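Hand-held gripper build, pads and strap – thread
Workshop builds > Grippers

orik_bench
Monday I finished the second gripper in our shared workshop. The fingers are black plastic with brass inserts, and the pads are cut by hand with a knife. My cuts are ragged, I know. I would like advice on the pads before I make new ones.
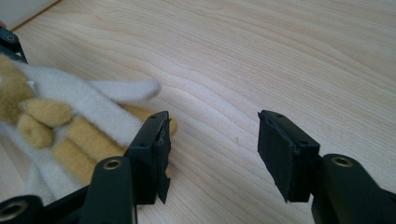

What thickness is the foam?
It is 6 mm, glued directly on the finger.

Brolier
6 mm is too much in my opinion. The soft pad hides how hard you squeeze. I use 3 mm and my parts do not roll.

orik_bench
For metal parts I agree with you. For cloth I am not so sure. Thin foam gave me more slips with the work gloves, and I want to do both gloves and plush toys with the same fingers. I also added gray straps for the hands, so you can relax your fingers a little.
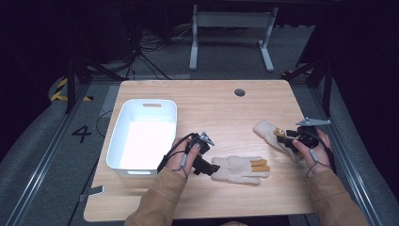 Ekow Atinga
The strap is a good idea, but please think about the cable too. Mine pulled the wrist to one side until I fixed it with a clip near the elbow. And weigh the complete thing. Mine was 759 g at first and my arm was tired after one hour.

orik_bench
Thank you, I will try the clip. Each of mine is roughly 175 g lighter than yours, without cable.

Brolier
I still say the foam is the problem. Rubber sheet, thin, changed every month.

omell77
Disagree. Rubber catches on fleece and then it does not let go cleanly. Keep the foam, cut it with a new blade.
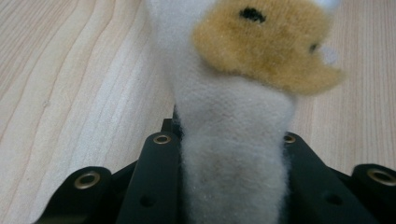 White and tan plush between the fingers, close up.

Brolier
OK, for plush maybe. Tell us how the new pads are.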